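# Why Do Whiteboards Ghost? Report, draft 4

Jun 4, 2020

Our question was why old marker writing never quite leaves a board. The seminar room in Todby still shows a timetable from a course that no longer exists, and it is easier to read than our own notes.

We tested two cleaners, Nilten spray and Millet wipes, against a dry cloth. Each board was written on, left for 27 days and then rubbed for 60 seconds. The cloth lost, to general relief, as we had spent most of the budget on the other two.

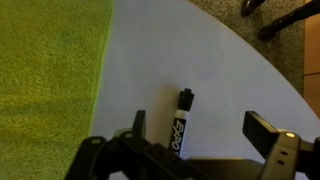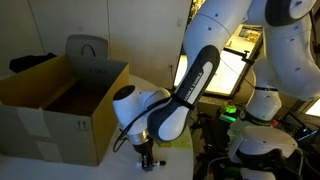 Nilten cleared the black lines well but left the red ones a cheerful pink. Millet did better on red and smelled of pear drops, which the group still argues over. Writing over old marks with fresh ink and wiping at once beat both products and cost nothing, so it got the shortest section in our first draft.

Five boards is a small sample, and one had been scrubbed with a kitchen pad in May, before we agreed on a method. Its results are in the appendix, where we hope they will be left in peace.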